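Stop throwing out the bad folds

Mahmoud Helmy
Feb 19, 2025

Quick one, I have a batch to upload tonight.

Everybody collecting for these learning systems wants clean examples. Smooth approach, one grab, perfect fold, done. Anything else goes in the bin. I think thats backwards and I'm tired of being polite about it.

Last month at Kobzar we did 129 folds. Shirts, towels, a few heavy knits. The review rules had us dropping over 50 of them. Slipped grip, sleeve in the wrong spot, person changed their mind halfway. Fine – except those are the ones where somebody had to recover. You fumble a cuff, you go back, you get it. A robot is going to fumble the cuff. What's it meant to learn from if every example it ever saw went right the first time?

And the homes. Please, more real homes. I've sat through demos with the same grey table and the same flat white T-shirt, seven in a row once. Nobody I know folds laundry on a grey table. They do it on the bed, on top of a rumpled comforter in four colours, with pillows shoved up the end.
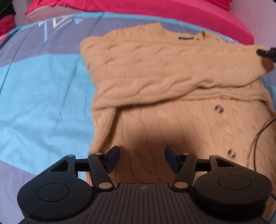 Thick knits are where the neat approach really falls over. A cable-knit cardigan doesn't crease like a T-shirt, it rolls. Buttons down the front, sleeves with their own opinion. Slow work, so collectors skip it, so the model is useless at it. Then people act suprised.

Yes, messy data costs more. Labelling a recovery takes me six times as long as labelling a clean fold. Pay for it. Pay people by the hour too – per-clip rates are how you end up with a thousand towels and no sweaters.

I'd keep a failed try if the person was honestly trying. Tag it, write down where it went wrong, leave it in. Bin the ones where the recording broke. That's my whole policy.

Comments open till Friday.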